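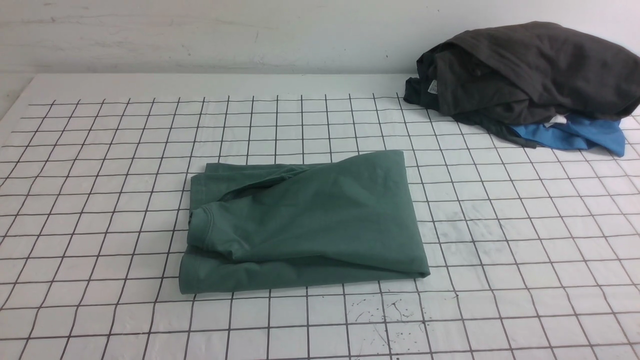
Second arm or better grippers first? (small budget, long post, sorry)

henok_n
Hello all, first proper post after lurking for ages. I run the folding bench at a small clothes reuse workshop and we've finally been given some money for next year. It has to be spent or at least promised by the end of September, so of course I'm panicking.

We have one Tumari arm on a gridded table. It does T-shirts fine and jumpers badly. Sleeves are the killer, especially anything knitted with a thick hem. I've got 1000 pounds for "improvements" and a separate pot for a bigger purchase, which I'm told would stretch to a used second arm if I'm careful. Grurnasach have quoted me for one, refurbished, and the grippers would come out of the smaller pot.

So do I go for two arms and put up with the grippers I have, or keep one arm and sort the grippers properly?

Ruan Cele
Two arms, no question. We fought with one arm on sleeves for seven months and it was miserable. You pull the cuff across and the whole jumper comes with it. Get the arm, fix the fingers later!

liis_v
I'd go the other way, sorry Ruan. A second arm with bad fingers just drops things in two places — ask me how I know. Our grippers came from Kincaid at 223 a pair and they made more difference to knitwear than anything else we bought. Flat tips, soft pads, nothing fancy.

Also Henok, have you put anything down for upkeep? Pads wear out. I order five spare sets at a time and still run short.

henok_n
Er, no. Upkeep line is currently zero. Adding it now.

Ruan Cele
Fair enough on the pads, but you can't buy your way out of needing to hold one side still while you move the other. Liis, you do mostly towels, don't you?

liis_v
Towels and school jumpers! Plenty of school jumpers. We pin the body with a weighted bar and it does the job. Cost us next to nothing.

Tõnu Vanags
Can I be boring and ask about the table? If you go to two arms you'll want more room for the waiting pile, or it creeps into the working area and the second arm can't reach past it. We had to replace the whole top and that wasn't in anyone's plan. Get a price for that before you sign with Grurnasach.

And does their quote include setting up? Mine from Fonamex didn't. I only noticed when the invoice for the visit turned up.

henok_n
Just checked, and setting up is "available on request". Wonderful. I've emailed them.

I'm leaning towards Liis's way for now: two pairs of grippers, a weighted bar, and hold the big pot back until I've got a full price including the table. Ruan, I still want the second arm, promise.

Ruan Cele
You'll be back by spring asking about it. Make sure they'll let you carry the big pot over though, ours vanished when we tried that.

henok_n
Oh. I'll ask in the morning.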